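Snack Table, Eskildsen Reading Room
Gallery page, posted by Omid Zarei

The reading room at Eskildsen opens its snack table every Monday at 4. People bring what they have, we put it out, and whatever keeps goes back in the cupboard for the following week. This page is about the packing up, since several people asked how we store things between sessions. Most of the tins came from the Hotedetti sale in March. The cupboard is the gray one next to the coat hooks, shelf two.

The order is the same each week. Cups go to the sink first. Open food goes home with whoever wants it. Sealed food gets sorted by date and put into tins, with the oldest on top. We keep 11 tins in use and a few spare lids in the drawer. If a tin has no label on the lid, please write one. The marker is on a string inside the cupboard door.

Crackers and sponge cake, round table.
Crackers in sealed clear packets are the easiest thing to store. The date on this one is printed down the middle of the packet, 2025/11/22, so it can be read without turning everything over. The gold-colored tin is one of the deeper ones. One sponge cake slice shares it with a small pink container.

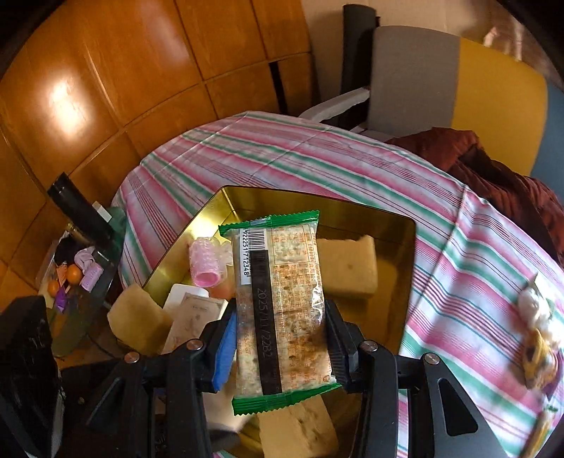
Imani Halvorsen wrote in to say that crackers and cake should never share a tin for a whole week, even when the crackers are sealed. Her view is that the cake picks up the smell of everything near it, and that the packets get crushed as soon as somebody puts a jar on top. She keeps hers apart at home, with a folded paper towel under the cake, and she would like us to try it for a month.

It is a fair point, and we have two square tins from Trirkska that would do for cake only. They are on the bottom shelf behind the paper plates. From next Monday, cake goes in those and crackers stay in the deep tins. Anything with cream or fresh fruit still goes home the same day.

Notes on the tablecloths.
The striped cloth fits the round table and no other. Shake it outside, fold it in four and leave it on the chair if it needs washing. The plain cloths are for the long table by the window. One of them has a burn mark near the hem and can be used for painting sessions.

Notes on coats and bags.
Clothes left behind go in the basket under the hooks. We hold them until the end of the month, then they go to the Skirkadia swap shelf.

What we are short of.
Small tins with tight lids, clothespins for open bags, and tea that is not peppermint. There are 68 peppermint tea bags in the cupboard at present. Please take some home.

The cupboard key hangs at the front desk. The door code is unchanged, and the desk closes at 8.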